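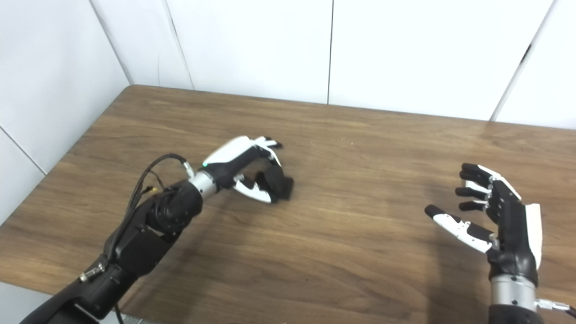

Delegation desks in Nurnow let each member state's office prepare its position before a council vote. Set up one desk per delegation, and finish all of them before the agenda is released. If you are working in person, use a plain surface such as a brown wooden tabletop against a white wall, and keep the printed drafts on it until the session closes.

4.2 Opening a desk

1. Sign in as session clerk and select Delegations.
2. Choose the delegation and enter its voting weight. The weights must add up to 100.
3. Name a lead delegate and up to two alternates.
4. Attach the draft treaty text. Inga accepts one file per language.
5. Select Open desk.

Note: An alternate can read drafts but cannot vote until the lead hands over - see section 8.

Caution: Changing a voting weight after the agenda is released cancels any votes already cast. Export the record to Dresetti first.

Questions about weights go to Xiaoqing Yao at the Brusell office.

Last updated: January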